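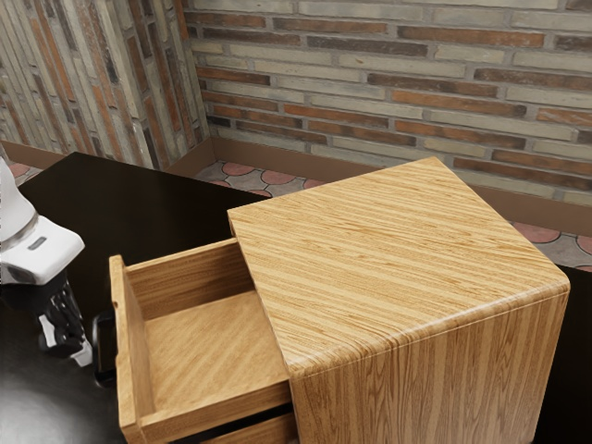
Cabinet with the top drawer open, brick walls behind.

Boards > The Web > News sites and corrections > Gramville Courier changed a story, no note?

gridlock_sal
23/05/2021
OK so this has been bugging me all morning and I need somebody to tell me if I'm losing it. The Gramville Courier ran a piece on the Prado bridge tolls. I read it over breakfast, and the second paragraph said the toll plan had been "withdrawn." I remember it because I read it out loud to my wife and she said good. Then at lunch I go back to send it to my brother and it says "paused." Same headline, same byline, same time stamp, no correction line at the bottom. Nothing!

If you search the site for "withdrawn" the story still comes up, with the old sentence showing in the little preview under the link. Click through and the word isn't there anywhere. Does that prove they edited it, or can the preview come from someplace else?

mothballed
The preview is whatever the search index grabbed last time it looked. So yes, at some point that page had the word "withdrawn" on it. That doesn't tell you it was in the article, though. Courier pages load the comments on the same page and the indexer can't always tell where one stops and the other starts.

gridlock_sal
I thought of that, but the preview is a full sentence in newspaper voice. "The plan was withdrawn after 161 written objections." Who writes a comment like that?

mothballed
Somebody quoting the article.

gridlock_sal
...which would still mean it was in the article, lol

mothballed
Or quoting a different article. The Wovadside paper covered the same meeting. People paste from one into the other all the time, and half of them don't say where they got it.

tin_parade
I have the morning email from the Courier, the one that goes out before most people are up, and it has the first 20 lines or so of the top story pasted in. Mine says withdrawn. Can forward it if you want. I don't see how that one comes from a comment!

gridlock_sal
YES please. Thank you. I was starting to think I'd made the whole thing up.

pemmican
Going to be the grump here. They got a word wrong, they fixed it. What's the harm? I used to do web updates for a small paper (not this one) and we touched up stories constantly. Typos, a wrong middle initial, a street that should've been an avenue. If we'd put a note on every one of those the notes would've been longer than the paper.

gridlock_sal
A street name, fine. But withdrawn and paused are opposite news if you drive over that bridge every day. I told people it was dead. They should say they changed it.

pemmican
I'd have added a note on that one too, I guess. I just don't buy the "silently" part, like somebody was sneaking around. More likely the desk was down to one person and that person was also answering the phone.

mothballed
Agree with pemmican on motive, agree with sal on the note. Their own standards page says changes of meaning get a line at the foot of the story. It's been up since October.

oxbow_lou
Has anyone tried Nandgate? It's a free page watcher, you give it an address and it saves a copy every time the text changes and shows you the two side by side. I had it on the county page for a while. Fair warning, it goes off for everything. I got 175 alerts in one month and nearly all of them were the weather box.

tin_parade
You can tell it to skip parts of the page, it's under the gear. I skip the comments and the sidebar and it's pretty quiet now.

oxbow_lou
Did not know that. I just turned the whole thing off, ha.

gridlock_sal
Installed it. Doesn't help with this morning's story, obviously, but I've put it on the Courier's front page and the tolls page. I also wrote to the corrections address and attached tin_parade's email with both wordings side by side. I kept it polite. My wife made me take out one sentence.

mothballed
Copy the preview text too before it reindexes. Once the crawler comes back around that sentence is gone.

gridlock_sal
Just checked and it's already gone. The story still comes up for "withdrawn," but the preview is only the headline and the date now. I've got a screenshot from lunch with the link and the old line in it so I'll send that along as well.

pemmican
If they write back, post it. I'm curious who's on that desk these days.

Recent threads in this board
Print edition and website have different headlines
Wovadside paper: comments closed on everything?
How far back does the Courier archive go
Nandgate alerts going to spam
Poll: should typo fixes get a note (3,783 views)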